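How to check an off-white wall before you repaint it

Every painting guide tells you to start with two fresh coats. I don't buy it. Plenty of walls get repainted that only needed a wash, and plenty get patched where there was nothing to patch. Spend 20 minutes looking first.

1. Turn the lights off and look by daylight. Then do it again in the evening with the lamps on. A grey patch that moves or vanishes is a shadow. Leave it alone.

2. Put your cheek close to the wall and look along it. Bumps and old roller lines show up from the side far better than from the front. Run a dry palm over anything you aren't sure of.

3. Follow the line where the wall meets the ceiling. A ragged edge there makes the whole room look tired, and a small angled brush will fix it in an afternoon. 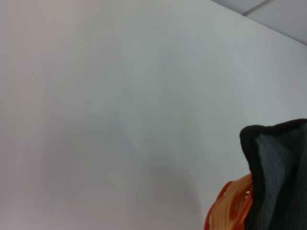 Off-white wall and ceiling line. The soft grey lower down has no hard edge.

4. Wash a test square with warm water and a drop of dish soap. Let it dry overnight before you judge the colour. If the square comes up brighter than its neighbours, wash the rest and put your money away.

5. Still want to paint? Dab a bit of the new colour in a corner. "Off-white" on a tin means very little. Shirley MacPherson lent me half a tin of hers and it dried pink on my north wall.

Skip the special wall cleaners. I paid for one once and couldn't pick its square from the dish soap one. Same goes for the 60-grit paper some people suggest for scuffs, which will leave you with scratches to fill. Try a damp sponge, and go lightly near the ceiling, where drips run a long way.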